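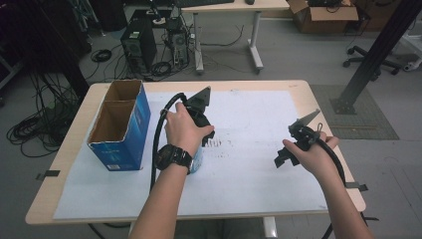
Bullholm Table Sessions: README

Maintained by Yolanda Cuesta, with grumbling from Aslak Hellström
Last revised 24/01/2018

What's in here

Short sessions of small household things being put into, taken out of and moved around an open cardboard box on a table. If you came looking for drama, the Hanitberg folder has the crockery.

The set holds 707 sessions, sorted into 4 folders by the kind of thing being handled. Most run under a minute. The ones that don't are mostly Teodoro Cabello trying to get a roll of tape to stand on its edge.

Folders

bottles_cans
Anything upright and roughly cylindrical. The small light-blue one turns up a lot, having been the favourite of everyone who worked the table. Notes call it "bottle", "can" or "the blue one" depending on who was typing. We have stopped trying to harmonise this.

boxes
The blue box with the divider down the inside, which makes two compartments. It is tall for its footprint and falls over when you look at it with intent. Sessions where it falls over are kept and flagged "tipped". Please don't filter them out and then write to us asking why the box is so well behaved.

soft_things
Cloths, socks, one oven mitt. Labels in this folder are less reliable than the others, as "folded" turned out to mean something different to each person.

leftovers
Everything that didn't fit the first three. Includes the tape.

The table

Light wood, rounded edges, covered almost completely by one big sheet of white paper that stops a little short of the border. The paper gives a plain background and saves the finish, in that order. Use the wide roll. Two narrow sheets taped together leave a seam, and every flat-bottomed object in the house will find it.

The paper gets dark smudges. We change it every 50 sessions or when Visitación Cordero can't stand it any more, whichever comes first, and it has always been Visitación. Smudges are not labelled. If you are using colour to find objects, expect to find a few smudges as well.

Setting up a session

Box on the left, close to the table edge, standing on the paper and open at the top. The rest of the things go wherever the layout card says. Cards live in layouts/ and are numbered in the order we thought of them, so don't read anything into the sequence.

Leave the middle of the table clear unless the card says otherwise. Coffee goes on the windowsill. This rule has its own history in CHANGELOG.txt, under October.

Fields in sessions.csv

session_id: a number. Gaps are deleted sessions.
folder: one of the names above.
layout: card number, or "freehand" if the card was lost.
person: initials. EO is Esperanza Ortuño, who did all the sorting ones.
result: done, partial, tipped or abandoned.
remarks: free text, occasionally useful. Some of it is in Swedish and some of it is about lunch.

Known problems

In 40 of the sessions the left and right compartments are swapped in the labels, the box having been turned around between one person's shift and the next. They carry the remark "box turned". Correct them yourself or wait for the next release, which has been imminent for a while.

"Partial" was introduced halfway through. Earlier sessions went down as "done" if Aslak was feeling generous.

Wristwatches and sleeves were never standardised. Wear what you like.

Getting a copy

Ask Yolanda for the Valcárcel archive, which is the complete one. The Fledmont mirror is missing the layout cards and has been since it was made. If you publish anything, cite the set by name and spell Bullholm with two Ls in the first half.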